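Workshop Tips: Comparing Gripper Fingers on the Bench

Members borrowing an arm from the Nitport workshop are asked to read this page before changing fingers or recording results. It replaces the March notes. The tips apply to the Zostier and Roman finger sets, and to any parts that members print for themselves.

Setting up

Wipe the table with a damp cloth and let it dry fully. Dust on a smooth top collects on the finger pads and will alter the grip within a few runs.

Choose ordinary objects that differ in shape and weight. A marker, a plastic bottle and a folded tea towel make a good starting set. Keep the same objects for every finger set under comparison, and do not swap a full bottle for a half-full one partway through.

Open the gripper to its full width and bring up the wrist camera before the first attempt. Both fingertips should show in the lower corners of the view, at matching heights. If one sits higher than the other, loosen the mounting screws, reseat the finger and check again.
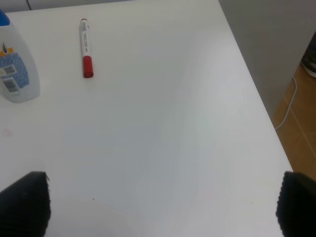
Wrist camera view with the gripper open. Marker and bottle are placed toward the far side of the table.

Thin objects are the harder test. A marker lying flat leaves little room for the fingertips to close beneath its widest point, and a gripper set even slightly too high will pinch the top and let go. Lower the arm in small steps and note the height at which the fingers first hold. Capped markers should be gripped at the barrel, as the cap may pull free.

Bottles require a different approach. Grip below the shoulder where the sides are straightest, and use the lowest force setting that will lift the bottle. Soft plastic gives way under pressure and the controller may report a firm hold when the wall has simply folded.

Recording results

Make 50 attempts with each finger set and write down every drop, including those that seem to be the operator's fault. The shared log, kept by Yurani Huaranga, now holds 1,798 attempts – please use the existing column headings when adding to it.

Where two controllers are being compared, change the controller only. Kuo-hua Mak has asked that the Mostico unit be left on its default speed until all three finger sets have been tested.

After use

Brush out the ridges of textured fingers with a dry toothbrush. Solvents are not to be used on rubber pads. Return spare screws to the labelled tin, and report worn or split pads to Bianca Ardeleanu before 4 pm so that replacements can be set out for the evening group.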